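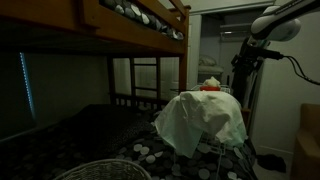

The Terkex mill at Drirmont opened its print and finishing halls to visitors in May, and Umesh Dhillon took our group around. The rotary line runs bed linen 13 hours a day. Dense repeats of rounded spots, as on the dark bedding of this wooden bunk bed, are hard on registration: a gray screen that drifts leaves a visible rim on the white. Dhillon's limit is 3 mm per repeat, which seemed generous. Screens are stripped after 3,000 meters.

Washing and fixing take place in the next hall. Steam was down for a valve change, so we saw the washer only at idle. Large spots on black show poor fixation first - the pale areas pick up loose dye. A red item in the same wash does similar harm at home. 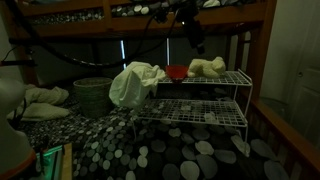
Pile fabrics

Lorcan Gallagher runs the smaller knitting hall, where 600 cones feed the Vistis machines. Curl is set by heat after shearing. A tight, fleece-like curl like the one on the white plush toy hides seams well but sheds more when cut, and Gallagher keeps extraction running at every table. Samples go to Shi for abrasion testing. We were back at the gate by 4 p.m.
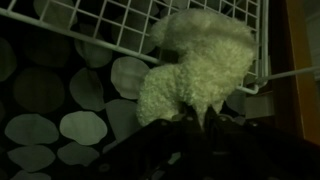
Color checking closed the tour notes. The booth has three lamps, and each sample is read under all of them. White pile is the awkward case, as dim greenish light will turn it a pale cream-green, the shade the curls have here. Dhillon rejects by meter reading only.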